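Workshop notebook, small electronics bench
2022-01-07

First entry after the break. The bench had been left tidy, so the morning went on sorting out what we want to do differently this year with the strip-down work. Writing it all here so the Jovcombe people can read it before they start sending us their share.

Where we are. The tally sheet stood at 1,631 units stripped when we closed up. The target for the Hosura lot is another 500 by the end of April. The cartons are stacked along the back wall and the labels face out, please keep them that way. A few cartons from Lekholm are mixed in on the lower row. They have the long screws and a different clip on the housing, so do them as a run on their own and don't put them through with the rest.

Sorting. We stay with the 4 streams:
boards
wire and cable
metal and cans
plastics and housings

Anything that doesn't fit goes back in its own carton with a note. Last year we had a fifth stream called "other" and it filled faster than any of the real ones, then took two afternoons to go through. Not doing that again.

Cells and batteries never go in a bin. They go straight to the lidded tub by the door with tape over the terminals. If a cell is swollen, stop, leave the unit on the bench and come and find one of us.

Boards. The buyer pays on Au content and they don't want to see brackets, heat sinks or stray plastic on the boards. I weighed the batch that was sent back in the spring against the cleaned weight and the difference was 37 grams a board on the worst of them, nearly all of it brackets. So brackets off, and leave the small soldered parts where they are. Don't snap boards to make them fit the box.

Wire. Cut at the board end and leave the connector on the wire. Coil the long ones. The thin stuff tangles whatever you do with it and I wouldn't spend time on it, just keep it together in one bunch so it lifts out in one go.

Paper in the tray. Fresh sheet for each unit. I went back and forth on this because it seemed wasteful, but small screws and chips of solder show up on white paper and they don't on bare steel. When you finish a unit, fold the sheet in from the sides and tip it into the sweepings jar. Flatten the sheet afterwards and it can do for the next rough job. We are down to the last half ream, have asked for more.

Layout. Tried the bins in a row along the back first. Too much reaching, and I caught my sleeve on the rims. Two each side with the tray between the upper pair works better. Everything is in arm's reach and the tray doesn't slide about so much with a bin on either side of it. The join in the tabletop comes up the middle at the front, so keep loose screws off that part, they find the gap.

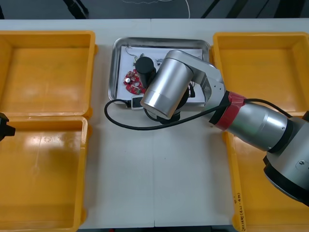

Bench notes, recovery workshop

Opened one up on the paper to try the order of work. The board is the red one with the rounded outline, and the thin wires are bunched above it with the small light-coloured bits. I stood the black cylinder upright next to the board so it wouldn't roll. Treat anything that shape as a charged capacitor until you have checked it with the meter.

All four bins need a wipe. The floor of the lower left one has faint smudges and the gloss makes it hard to pick out anything small and clear lying in them. Soapy water, no solvent, the yellow plastic goes cloudy.

The marker on the front rim of the lower right bin still reads (4.11-4.20). I'll take it off with a bit of alcohol on a rag and we'll write the stream names on instead, on the front rim of each one, same size letters, facing whoever is sitting there.

To do
Labels on the bins.
Check the meter leads, one of the probes is loose in its sleeve.
Second pair of flush cutters, the old pair won't close at the tip.
Move the Lekholm cartons to the left end of the wall.
Send Jovcombe the stream list and the bit about batteries.

Weights for the first full box of boards go on the next page when there is a full box.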